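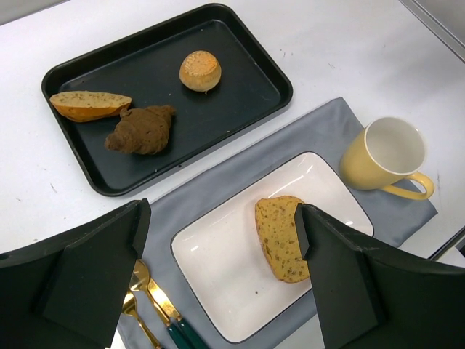 阅读时间：2分钟

环境补助金该怎么发，各地讨论得不少，钱发完以后谁来管，谈的人就少得多。

以Sollholm湿地为例。项目期4年，修了水闸，清了外来植物，还在Farurley一侧买下一片旧牧场，退出放牧。结项报告写得很完整，恢复面积1,019公顷，附图清楚。项目在10月结束，第二年春天，水闸就没有人定时调了。原先负责的两个岗位由项目经费支付，经费一停，人也就走了。

我认为问题出在补助的结构上。现行办法愿意为工程付款，不愿意为维护付款。申请表里有设备、施工、宣传，维护只占一行，填“由地方承担”即可通过。Ashby镇当时就是这样填的，镇里的预算却没有相应增加。

有人会说，长期养护本来就是地方的责任，外来资金不该包到底。这个道理我同意一半。地方应当出钱，但要在签约时写明数额和年限，并且每年核查。一句承诺没有约束力。

Keso流域的做法可以参考。那里从总额中留出一部分，存入专户，项目结束后逐年拨付，用于巡查和水位记录。数目不大，每年2,000欧元，刚好够一名兼职人员的费用。芦苇没有重新长满水道，记录也没有断。

下一轮资助规则正在征求意见。我建议加一条：没有落实维护经费的项目，扣留最后一笔款，直到落实为止。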